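Como gravar demonstrações de "jogar no lixo" com garras de mão (método Milar, passo a passo)

24 de setembro de 2020
por Maxine Merrick

Post rápido, muita gente pediu o protocolo depois do relatório. Vai sem enfeite. O método: a pessoa faz a tarefa com duas garras de mão, a gente grava câmera de cabeça + pose + abertura das garras, e treina a política direto nisso. Sem teleoperar braço nenhum na coleta.

Números pra quem só quer isso: 2.095 episódios gravados, 1.848 aproveitados depois do filtro. 29 disposições de mesa diferentes.

1. Antes de gravar

Mesa no meio, espaço livre pra andar em volta. Calibrar a câmera de cabeça com a mesa já no lugar. Mexeu na mesa, calibra de novo.

Abrir e fechar cada garra até o fim, três vezes, com o Hollo gravando. O zero do encoder sai daí. Esquecemos isso numa tarde inteira e foi tudo pro descarte.

Cabos - passar ao longo do braço, com folga no cotovelo. Cabo esticado puxa o punho e a trajetória sai com um tranco que a politica aprende direitinho.

2. Montar a cena

Lixeira com saco, de um lado. Objetos do outro, posição sorteada pelo script. Misturar tamanhos: garrafa, papel amassado, coisa pequena e chata. Objeto chato é o que mais dá falha de preensão, então não pular.

As duas garras começam acima ou perto da borda da mesa, paradas, um segundo. Só depois começa o movimento.
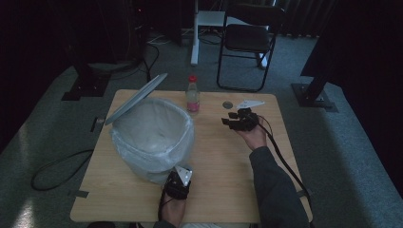
Filip perguntou, com razão, se esse segundo parado não ensina a política a ficar travada no início. No teste dele travava mesmo, e só melhorou quando cortou a pausa antes do treino.

A gente corta também. A pausa serve pro alinhamento dos relógios, o script tira ela na exportação. Se você usa outro exportador, confere isso.

3. A demonstração

Mão direita pega e leva. Mão esquerda fica na lixeira, do lado de fora. Testamos com a esquerda solta e o pessoal ficava balançando a mão no ar, ruído puro.

Ordem que usamos:
- aproximar de lado, não por cima (por cima a garra tapa o objeto pra câmera)
- fechar, esperar um instante
- levantar até passar da borda com folga
- parar em cima da boca
- abrir, recuar

Garrafa: pegar pelo gargalo. Pelo meio ela gira dentro da garra e a pose na soltura fica diferente a cada vez.

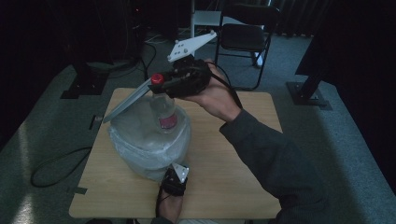
A parada em cima da boca é o ponto que mais mudou resultado. Sem ela o modelo solta cedo e o objeto bate na borda. Com ela, a rede consegue separar bem "levar" de "soltar", dá até pra ver no gráfico de abertura. Meio segundo chega. Mais que isso o operador cansa e começa a tremer.

Cuidado com as placas dos marcadores. Se o antebraço cobre a placa, o rastreio some e o filtro joga o episódio fora. Girar um pouco o punho pra fora resolve quase sempre.

4. Filtro e treino

Descartar: perda de rastreio longa, objeto caído fora, garra que nunca fecha. O resto entra, inclusive tentativa dupla (errou, pegou de novo). Tirar essas piorou a recuperação no robô.

Treinar com trechos curtos de ação, prever pose relativa da garra e não absoluta. Com absoluta funcionava só na mesa onde gravamos. Avaliamos 6 checkpoints e o último não foi o melhor, então guardem todos.

Segunda rodada em novembro, com tampa fechada no inicio. Aviso por aqui.

Comentários

Cakura_dev: a pose relativa é em relação ao frame anterior ou ao começo do trecho?

Maxine Merrick: começo do trecho. Frame anterior acumula erro.

rui_p: aqui o papel amassado gruda no dedo da garra na hora de soltar. Abrir mais devagar ajudou um pouco.

Filip: cortei a pausa como vc falou e parou de travar. valeu

Leia também
- Calibrando câmera de cabeça sem perder a manhã
- Hollo: gravação sincronizada de duas garras
- Pose relativa x absoluta, notas do projeto Milar
- O que fazer quando o rastreio some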